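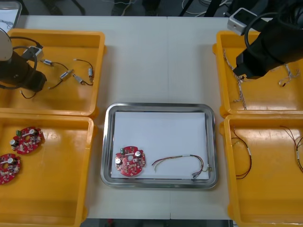 Attachment 1 – yellow trays and steel tray on the white table, cylinders upper left, round red boards lower left.

Ticket: Leads catching and boards getting scratched at the kitting table
Product: Dustlow
Site: Flarnidora, parts room
Opened by: Uzma Bhutto
Opened: July 8, 2025
Priority: Normal
Status: Closed, one item carried over

Problem as reported

Parts for the Dustlow kits are set out in the yellow trays along the two sides of the table and collected in the steel tray in the middle. Since we went over to this layout, two things keep happening.

First, the silver cylinders come out of the upper left tray in strings. You lift one and the next one comes with it, hooked by its black leads. Sometimes it lets go over the table and drops. Sometimes the lead takes the strain and the joint at the back of the cylinder is weak after that.

Second, some of the round red boards are coming back from inspection with marks on the outer edge. The edge is notched all the way around and the notches catch on each other when the boards slide in the tray. On one returned board the green connector had been pushed over at an angle. It still worked, but it won't line up with the housing.

We have an order for 3,000 kits to get through in July, so I would like this sorted before the main part of it starts.

What we have tried already
– Fewer cylinders in the tray at a time. Helped some.
– Telling everyone to lift slowly. Did not help.
– Shaking the tray to free the leads. Made it worse, please don't do this.

Reply from Hosar support

Thank you for the details and the attachment. A few questions before we suggest anything.

1. Do the leads arrive straight from the supplier, or are they already tangled in the bag?
2. Are the boards set down one by one, or tipped in from the carton?
3. Does the steel tray sit flat? There is a seam down the center of the table and the tray is standing across it. If the two sections are at different heights the tray can rock, and parts will slide.
4. Are the marked boards all from one carton?

Please also set aside any board with a mark on it. Write the carton number on the bag and leave the board as it is.

Reply from Uzma Bhutto

1. They arrive in bags with the leads folded back along the body and a paper band around each one. The bands are taken off when the tray is filled, so by the time anybody picks one up the leads have had a chance to spread out and cross.
2. Depends who fills the tray. I set them down. I have seen them tipped.
3. I pushed down on each corner and it does rock a little, toward the right side. I had not noticed before.
4. No. I went through the bags and they come from several cartons, including one that was opened fresh this morning. I checked the boards in that carton before they left the packing and the edges were clean.

Reply from Hosar support

Your answer to number 4 points to handling at the table, so we can leave the board supplier out of it for now. We suggest changing one thing at a time so you can tell which change did what.

Step A. Level the table. Loosen the clamps under the seam, bring the two sections even, and tighten again. Lay a straight edge across the seam to check.

Step B. Leave the paper bands on the cylinders in the tray. Take each band off at the steel tray.

Step C. Boards go in by hand, flat, parts side up, with a gap between them. No stacking and no tipping.

Step D. If A to C are not enough, line the board tray with a thin mat.

For each step, run 50 kits and write down tangles and marked boards separately. Please don't move on to the next step in the middle of a run.

Reply from Uzma Bhutto

Step A is done. The right section was low. The clamp nearest the front had worked loose and the one behind it had not been fully closed. I evened it up and checked with the long steel rule at the front, middle and back. The steel tray no longer rocks.

Ran 50 kits. Cylinders still tangled, 14 times. That is no surprise, as the level of the table has nothing to do with the leads. Marked boards: 9. We did not keep a proper count before today, so I can't say if that is better or worse. At least we have a number to start from.

Reply from Uzma Bhutto

Step B, with the bands left on. Ran 50 kits. Tangles: none. The cylinders sit apart from each other and each one comes up clean.

Drawback – the bands end up everywhere. They were in the steel tray, on the floor and stuck to my sleeve. One was found under a board in a finished kit at the checking stage. I have put a waste cup next to the steel tray, but I would like something better, as a paper band in a sealed housing is a real fault and a tangled lead is only a nuisance.

Boards were handled the same way as before for this run. Marked boards: 8.

Reply from Hosar support

Good result on the leads. For the bands, two options:

– Ask the supplier for a reusable clip in place of paper. It can be seen easily and counted back in.
– Keep the paper but take it off over the waste cup, and add a line to the kit check that says "no band in kit".

The second costs nothing and can start today. Please go on to Step C.

Reply from Uzma Bhutto

Added the line to the kit check. I have also written to Le Goff, who supply the cylinders, about clips. No answer yet.

Step C. Ran 50 kits with the boards put in flat by hand, spaced out so that the notched edges don't touch. Marked boards: 1. No connectors pushed over.

The one marked board was my fault. I put it too near the tray wall, and when I reached in for it I dragged it up over the rim. The trays are shallow, so it is easy to slide a board up the side when you should be lifting it. I have asked people to keep the boards away from the wall and to hold them by the edge, clear of the tall capacitor.

The tray holds fewer boards this way and has to be filled more often. It adds a few minutes over a shift. I think we can live with that.

Reply from Hosar support

We agree that Step D can wait. If you do fit a mat later, choose an antistatic one and cut it to follow the rounded corners of the tray. A square-cut mat will curl up there and lift the boards.

While you are at the table, please also look at the cables lying on the floor behind it. They should be tied back so that feet and chair legs don't drag them.

Are you happy for us to close this?

Reply from Uzma Bhutto

Yes, with one item carried over. Summary for whoever picks it up:

Table leveled, clamps tightened. Clamp check added to the Monthly list.
Bands stay on the cylinders until they reach the steel tray, then go in the waste cup.
Boards set in flat, spaced, parts side up, away from the walls.
No shaking of trays.
Cables behind the table: reported to maintenance, not done yet.

Carried over: clips from Le Goff. They have replied and are sending a small bag to try. I will open a new ticket when it gets here.

The marked boards are bagged with their carton numbers on the shelf over the label printer. Please don't put them back in stock. The one with the bent connector is on top.

Ticket closed by Hosar support.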